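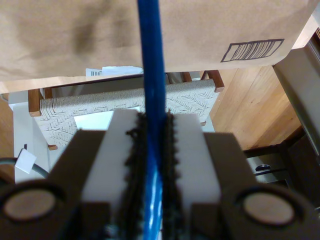

Morven Buchanan asked, at the first review of this project, why a gripper that already holds a cable well should be allowed to let it slide. Her question shaped the work reported below. A cable that is held firmly can be carried from one place to another, but it cannot be followed. To find the end of a cable, or to straighten a length of it before plugging it in, the fingers must keep contact while the cable moves between them. The purpose of the project was to find out how closely a simple parallel gripper can control that movement when its finger pads are covered with a fuzzy textile material, and whether the position of the gripper along the cable can be estimated without a touch sensor.

# Following a Flexible Cable with Textile-Faced Finger Pads

Student project report, Luvar Laboratory, Sudholm Institute of Technology
Submitted in November by Abena Abugri

## 1. Background

Most student work on cable handling in the Luvar Laboratory has used smooth rubber pads. Rubber gives a high holding force at low grip effort, and it is easy to clean and replace. In sliding tasks it performs less well. The cable tends to stick, stretch slightly and then release, and the release can be large enough to throw the cable out of the fingers. Earlier project groups dealt with this by lowering the grip force until sticking no longer occurred. At that level the cable was often lost at the first bend.

Textile facings were suggested to the author by the pads used in label-feeding equipment. A fibrous surface touches the cable at many small points and gives way under load. The expectation was that the change from holding to sliding would be more gradual, so that the controller would have time to respond. A second expectation was that the fibers would help center the cable between the fingers. The project tested the first expectation directly. The second was examined only through video review.

## 2. Equipment

The gripper has two fingers that close in parallel from the left and the right. Each finger carries a white pad block, and strips of black fuzzy material run along the inner edges of the blocks and press against the cable. All trials reported here used blue cable from one reel, referred to as the McIver reel in the laboratory log. The cable was cut into test lengths and stored hanging for one night before use, in order to relax the coil set.

Images were recorded from a camera looking along the fingers toward the work area. This position was selected after two others had been tried. A side position gave a clearer view of the pinch point but lost the cable whenever the wrist turned. The overhead position showed the full length of cable but gave too few pixels across its width.

Backgrounds were left as they were found. Furniture, packaging and changes in floor material were present in many recordings, and the segmentation step described in Section 3.2 was expected to deal with them.

## 3. Method

### 3.1 Sliding trials

Each trial began with the cable clamped at its upper end and the gripper closed on it 10 cm below the clamp. The gripper then moved down at constant speed until one of three events occurred: it reached the target mark, it stopped because the motor current passed the set limit, or the cable left the fingers. Trials were run at three grip settings, called low, medium and high, and with two pad surfaces, rubber and textile. The order of settings was shuffled within each session, and the pads were brushed between sessions.

A total of 330 trials were completed. Of these, 187 used the textile pads and the remainder used rubber. The numbers are unequal due to a failed adhesive bond on one rubber pad, which ended two sessions early. The lost sessions were not repeated, as the reel had by then been used up and the replacement cable had a different jacket.

### 3.2 Image processing

The cable was separated from the background by color. A threshold on hue and saturation was set by hand on the first recording and then kept unchanged. The resulting mask was thinned to a center line, and the apparent width of the cable was measured just above and just below the pads. The width measurements served as an indirect sign of how hard the cable was being pinched.

From the recordings, 2,302 still frames were selected for labeling. The author marked the cable edges in every frame. Morven Buchanan marked a subset independently, and the two sets of marks were compared before any results were calculated. Frames in which the markers disagreed by more than three pixels were discussed and, where no agreement could be reached, removed.

### 3.3 Controller

The controller is a proportional one and was kept simple on purpose. When the measured motor current rises above a reference value, the fingers open by a small step. When the cable center line moves away from the middle of the pads, the wrist shifts sideways to follow it. No learning method was used. The code is based on the gripper driver supplied with the Futmont teaching kit, with the step size and the reference value changed.

## 4. Results

### 4.1 Completion

At the medium setting, textile pads completed the slide more often than rubber pads. At the low setting the difference was small, and in the rubber trials most failures were losses at a bend. At the high setting both surfaces performed poorly, though for different reasons. Rubber pads stopped the motion early through sticking. Textile pads continued to move but pulled the cable against its clamp, and in several trials the clamp gave way before the target mark was reached. These clamp failures were counted as failures of the trial, although it can be argued that the pads were not at fault.

Across all textile trials, 37 ended with the cable leaving the fingers. Most of these losses happened in the last third of the travel, where the free end of the cable begins to swing. The controller does not model the swing, and the sideways correction arrives too late to be of use.

### 4.2 Current signal

The motor current in the textile trials was smoother than in the rubber trials. Sudden drops, which mark a release after sticking, were rare. This agrees with the first expectation stated in Section 1. The smoother signal also made the reference value easier to choose: a single value worked for all three textile settings, while the rubber pads needed a separate value for each.

### 4.3 Visual tracking

Color segmentation found the cable in nearly all frames. Errors were of two kinds. Bright reflections on the jacket, most common near the pinch point, were sometimes left out of the mask and produced a center line that split in two. Loose fibers at the pad edges hid part of the cable and made it look narrower than it was. The second error matters more to this project, as it affects the width measurement from which pinch was to be judged. After the fibers had frayed with use, the width measured directly beside the pads could no longer be trusted. Measurements taken one pad length away remained stable – but at that distance the cable has largely returned to its normal shape, and the measurement says little about grip.

For this reason the width signal was dropped from the controller midway through the project. The results in Section 4.1 were all obtained with current and center line only.

### 4.4 Position along the cable

Position was estimated by adding up the movement of the arm and subtracting detected slip of the clamp. The estimate was good over short travels and drifted over long ones. Without marks on the jacket there is no means of correcting the drift from the images. A printed scale on the cable was considered, but it would have limited the method to prepared cables.

## 5. Discussion

The results support the use of textile facings for sliding tasks at medium grip. They do not support their use in tasks that combine sliding with firm insertion, for example feeding a plug into a socket, where the same softness allows the cable to turn between the fingers. A pad with two zones, one smooth and one fibrous, might serve both needs, but was not built.

Wear is the main practical concern. The edges of the strips became bristly well before any change in completion could be detected, so the appearance of the material is not a good guide to when it should be replaced. A better guide may be the average current during the first few centimeters of travel. The log contains the data needed to check this, and the check is left to the next project group.

The video review gave no clear answer on centering. In some recordings the cable settled between the strips within the first moments of travel, and in others it remained to one side throughout. The camera angle makes small offsets hard to judge, and the author does not wish to draw a conclusion from them.

Several limits apply to the findings. Only one type of cable was tested, and its color made segmentation easier than it would be for black or gray cable. Only vertical travel was tested. Speed was held constant, and the effect of moving faster is unknown.

## 6. Recommendations for further work

- Repeat the medium-grip trials with a dark cable and a segmentation method that does not depend on color.
- Replace the adhesive bond on the pads with a mechanical fastening before further rubber trials are run.
- Record the age of each textile strip in the log, in hours of use.
- Add a swing term to the sideways correction, and test it first on the last third of the travel.

## 7. Files

Trial logs, labeled frames and the modified driver are held on the Luvar Laboratory project drive, under the author's name. The spreadsheet of completion results has two sheets. The first contains the trials as run, and the second excludes clamp failures. Figures quoted in this report are taken from the first sheet.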